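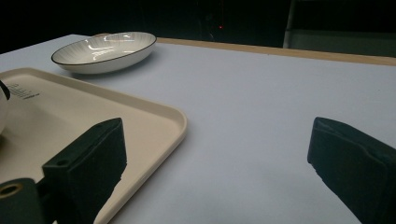

Section 4. Clearing a Table: What to Ask of the Rarkby, and What to Keep for Yourself

Welcome back, and if you've come straight here from the unpacking section, please do go back and finish the charging steps first (we know, everybody wants to see it do the dishes). This section covers table clearing, which is the chore people ask us about more than any other. It is also the one where we have to be plainest with you: the Rarkby can move a good many kinds of tableware from one spot to another, but it can't yet run a kitchen, and you will be a happier owner if you start small and let it earn its way up to the good china.

Before you begin

You will need a steady table, one tray, one bowl and one saucer or dish. Choose pieces you wouldn't cry over. Set aside a quiet half hour, preferably when no one is waiting to eat.

Note: Table clearing is a supervised chore in this release. Please stay in the room for the whole of it.

4.1 Laying out the table

1. Wipe the table and let it dry. Crumbs don't bother the Rarkby much, but a puddle will make a saucer slide, and then you'll both be chasing it.

2. Put the tray down flat on the side of the table where you'd naturally reach for it. The tray is where the machine will learn to put things, so pick a spot you can live with, and try to use the same one every time you practice.

3. Set the bowl on its saucer toward the back, leaving a strip of bare table between the saucer and the tray. A strip as wide as your hand is plenty. If the two are touching, the Rarkby may take them for one large object and try to lift the lot.

4. Open the fingers all the way and bring them in low over the front of the table. Check that both tips are clean and that nothing is caught between them.

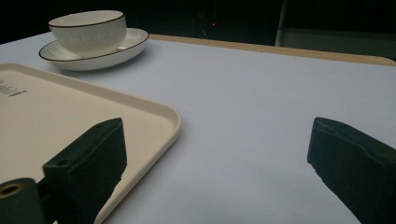
Fig. 4-2. Bowl and saucer at the back, tray nearer, fingers open.

5. Press Learn Layout and wait for the tone. In a dim room this can take a minute or so. Turning on an overhead light usually helps, although very shiny glaze throws back bright streaks, and you may have to move a lamp before the edges of a dish are found properly.

Caution: Never start a run with food or hot liquid in the bowl. We mean it about soup.

4.2 Your first practice runs

We ask every new household to do 11 practice runs before trying a real meal. It sounds like a lot! It goes faster than you'd think, and by the end you will have a feel for the pace of the thing, which is slow, and for the little pause it makes before it closes on a rim. That pause is normal. Please don't help it along by pushing the bowl into the fingers, however tempting that gets on the fifth or sixth try.

1. Choose Single Piece from the chore menu. Leave Stacks off for now.

2. Tap the bowl on the screen, then tap the tray.

3. Step back and keep one hand near the Stop button.

4. When the run ends, put the bowl back yourself and go again, turning it a little or moving it an inch or two so that the Rarkby doesn't simply learn one position by heart.

5. Mark each run as Good, Fair or Stopped. Be as strict as you like. A generous grade does the machine no favors later on.

If you get more than four Stopped runs, go back to 4.1 and lay the table again from the beginning. Nine times out of ten the saucer is the trouble, being low and flat and giving the fingers very little to hold.
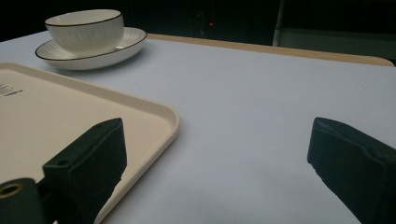 Fraser Mowat wrote to us in September that he could clear the whole table, wash up and be back in his chair before the machine had made up its mind about the saucer, and he wanted to know why anyone should bother. He added that he would gladly pay for one that did the pans.

It's a fair complaint, and we've kept it in the manual on purpose. On speed alone, you win. Our test kitchen in Fluradville timed a plain setting for one, a bowl and a saucer, and the Rarkby needed about 11 minutes to get both onto the tray without a stop. Where it has been welcome is in homes where lifting and carrying are hard on somebody's hands, or where the table can be cleared slowly while people get on with something else nearby. As for pans, they are beyond its grip for now, and we'd sooner say so here than let you find out over a tile floor.

4.3 Two bowls close together

Once your single-piece runs are mostly Good, you can turn on Stacks and Neighbors, and this is the part that takes some patience. When two bowls stand close to each other, a finger has to find its way into the gap between them,

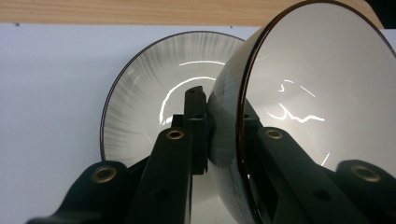
and round walls leave very little room for that. A tip that comes in too far to one side will nudge the second bowl along, or tilt the first, and a tilted bowl is easily dropped. So take it gently:

1. Lower Grip Speed to its slowest setting.

2. Always have the Rarkby take the nearer bowl first.

3. If the bowl tips as it is being held, press Pause (Stop opens the fingers, and Pause does not). Put your free hand underneath before you do anything else.

4. Keep the bowls well away from walls and shelves until you have a run of Good marks.

Caution: Do not use Stacks and Neighbors with glassware, or with any piece that is already chipped at the rim.

Uwe Ruppert on our Grurkville help desk keeps a running list of dishes that owners have had luck with, and he'll be pleased to hear about yours. Have your unit number ready when you call. Monday mornings are the busiest.

For cleaning the fingertips after a clearing session, go on to Section 5.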